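Course notes, week 4: Packing and sending goods (Lastholm evening program, Small Trade)

## 4.1 Why the size of the parcel matters

Many students think that the carrier asks money only for weight. For light goods this is often wrong. The carrier compares two numbers and takes the higher one:

- the **real weight**, which you read from the scale
- the **volume weight**, which you calculate from the outside measures

In this course we use the divisor 5,000, with measures in centimeters and the result in kilograms. Please check your own contract, the divisor can be different there.

**Worked case.** A shop in Vernden sends wool hats. The parcel is 44 cm long, 40 cm wide and 25 cm high.

44 × 40 × 25 = 44,000
44,000 ÷ 5,000 = 8.8 kg

If the scale shows 3 kg, the shop still pays for 8.8 kg.

## 4.2 Choosing the box

Measure the goods first, after they are wrapped. Add space for the filling on every side. A long product needs a long box, and it should not be pushed in diagonally, as the corners of the carton will take the pressure.

Write down inside and outside measures separately. The inside decides if the product fits. The outside goes into the formula.
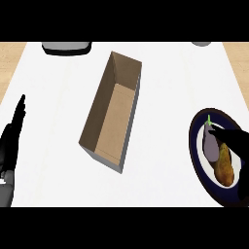 *Fig. 4.1. Long cardboard box, open and empty.*

## 4.3 Homework

1. Calculate the volume weight of a parcel of 60 × 30 × 20 cm.
2. The same parcel has a real weight of 9 kg. Which weight will be charged?
3. Read the August price list of Jorkora (on the course page) and mark all words you do not know.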